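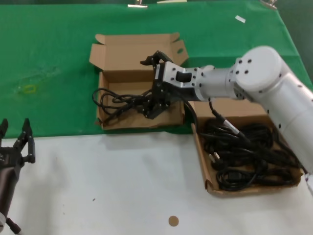

30/08/2022: Not sold on the sleep thing

Day 23 of the Mulitz plan and I slept badly again. Up at 3, looked at the ceiling, listened to the refrigerator, got up at 7 feeling like I'd been folded in half. According to the plan I should be "settling into my natural rhythm" by now. If this is my natural rhythm I would like somebody else's.

I keep going back over what I was promised. The booklet says most people notice a change within the first two weeks. Most people out of how many? It doesn't say. It has a page of quotes from happy customers with first names only, and every one of them sleeps like a baby. I have met babies. My sister had two of them and they were up all night.

To be fair to it, I have done what it asked. No coffee after lunch. No phone in the bedroom. Lights down at nine, which in July meant sitting in my own living room with the curtains shut while the sun was still out, like a man hiding from a bill collector. I've been drinking the tea too. The tea tastes like a lawn.

Yareli swears by it. She did the plan in the spring and says she has a whole new life. But she also quit the night shift the same month, and when I asked whether that might have had something to do with it she said I was being negative. Maybe I am. I still think a person who stops working nights is going to sleep better whether she drinks lawn tea or not.

Dr. Khamphan was more use, in her way. She asked what time I nap. I said I don't nap. Then she asked if I ever fall asleep in the chair after dinner, and I had to say well, yes, most evenings, during the news. She just wrote something down. I don't count that as a nap — it's more of a long blink — but I suppose my body might. She told me to cut it out for two weeks and keep a log. So I'm keeping a log. This is it, I guess, or the start of it.

What bothers me is the money. The next stage costs $700 and comes with a wristband that scores your night. Why would I want that? I know what kind of night I had, I was there for nearly all of it. And what happens on a morning when I feel fine and the band gives me a bad mark? Eustaquio has one and he checks it before he'll tell you how he feels.

I'm going to let the offer run out and see if they send another one. They will. It was "final" last week too.

Tonight: dinner early, no chair, dishes during the news. Window open if the Alvarado dog is indoors. I might walk as far as the pharmacy and back. Going to finish the box of tea because I paid for it.

Later — was in the chair by 7. Didn't sleep. Eyes open the whole time, pretty sure.

Recent entries
The dentist wants another X-ray
Baltazar's miracle tomatoes
Water bill, again
Are vitamins doing anything?
Why I went back to the old pillow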